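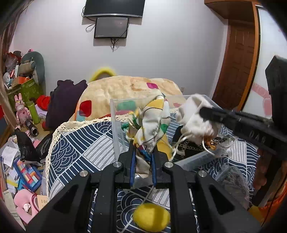 By Corinne Baskett

Flillent would like me to clean out my closet. It has told me so by email, on the side of a bus in Gunmont, and on a card that fell out of a box of dog food I had ordered from somebody else entirely. The offer is always the same. Ask for a bag, fill the bag, leave it on the porch, and money will appear in your account while your old sweaters go off to make some stranger happy.

I have nothing against used clothes. I grew up in them, and most of what I wore to my first job came from a church basement where everything on the blue rack was a dollar. What bothers me about the new mail-in resale business is the tone. A thrift store never told my mother she was saving the planet. It told her the zipper was broken and knocked off fifty cents.

So this spring I filled a bag. I tried to be fair about it. I left out anything with a stain, a pulled thread or a smell, and anything I would be embarrassed to hand to a friend. What was left came to 22 pieces: four pairs of jeans, a wool coat, dresses, a stack of blouses from the years when I had to own blouses, and a handful of scarves and belts. I had paid real money for nearly all of it. I added up what I could remember, and where I couldn't remember I guessed low, and the total was $1335.

Five weeks went by. The website said my bag was "being loved." Then an email came with a little drawing of confetti in it. Flillent had accepted 7 of my things and would pay me $32, less the cost of the bag.

I called to ask about the rest. The woman on the phone was kind and clearly having the same conversation for the tenth time that day. The rest had been "responsibly rehomed." I asked where. She said with partners. I asked which partners, and she said she didn't have that on her screen. I could have paid up front to have the rejects sent back, she pointed out, which was true, and was in the part of the form I had scrolled past like everybody else.

The word "rehomed" deserves a hard look. It comes from dog shelters. When a dog is rehomed there is a home, with a bowl in it. When a polyester blouse is rehomed by a company that has already decided it can't sell it, the blouse is sold by the pound to a dealer, who sorts it again and sells the good part to another dealer. Some of it gets worn and some becomes rags, and a good deal of it goes in a hole, here or a long boat ride away. That may still beat my trash can. I would just like the company to say so.

I drove out to Zastwood, where Flillent sorts for this half of the country. I had asked for a tour and was given an hour, a vest and a person from communications who walked slightly in front of me. The building used to ship patio furniture. Clothes come in at one end on carts, and people at long tables look each piece over, check the label, feel the seams and make up their minds. They're fast and they're good at it. One of them could tell a shrunken sweater by picking it up. I asked how long she got with each piece, and the person from communications said it depended on the category.
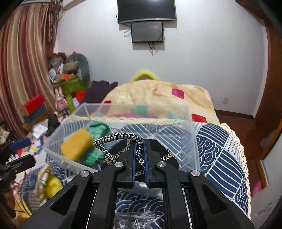

Accessories turn out to be where the numbers get shaky, even by the company's own account. A pair of jeans has a size, and a size can be typed into a search box. Small things don't search well. One buyer wants "evening," another wants "boho," and neither of those is printed on a label. They take as long to photograph and list as a winter coat and sell for a quarter as much, and buyers send them back because the color looked different on a phone. All three of my belts were turned down. One of my scarves was accepted, and it went up on the site for $14. My cut was a dollar and ten cents.

I'm not claiming robbery. Somebody has to pay for the building, the people at the tables and the return postage, and when I went through the math with a pencil I could see how a dollar and ten cents might be all that was left. That's what worries me. If a business can only pay the owner of a good scarf about the price of a candy bar, then the owner isn't doing it for the money, whatever the bus says. She is doing it to feel all right about the space in the drawer. And an empty drawer, as every store in America knows, tends to get filled.

Flillent knows it too. The payment email offered me my $32 in cash, minus the bag, or a bigger amount in credit at Halvorsen, the department store chain, good on new merchandise only and only through the end of August. I looked at that for a while. I had been thanked in three separate emails for keeping clothing out of the landfill, and the reward for it was a coupon for more clothing.

People who defend these companies say they get folks used to buying secondhand, and that a shopper who buys a used dress has skipped a new one. Maybe. I'd like to see that proved. The regular customers I talked to, a small and unscientific bunch, mostly told me they now buy more than they used to, on the theory that they can always send it back out. One had a bag by the door at all times. She called it her "outgoing mail." She also had two packages waiting on the step when I arrived.

The church basement is still open, by the way, Tuesdays and Saturdays, though the blue rack is up to three dollars. I took my next load there, including a coat I'd been holding back because I thought it might be worth something. They wouldn't take the shoes. Nobody thanked me for the planet. A woman went through the box while I stood there, held up a skirt, said the lining was shot, and handed it back to me.

I wore it home over my arm and it's in the sewing pile now, where it will probably stay until fall.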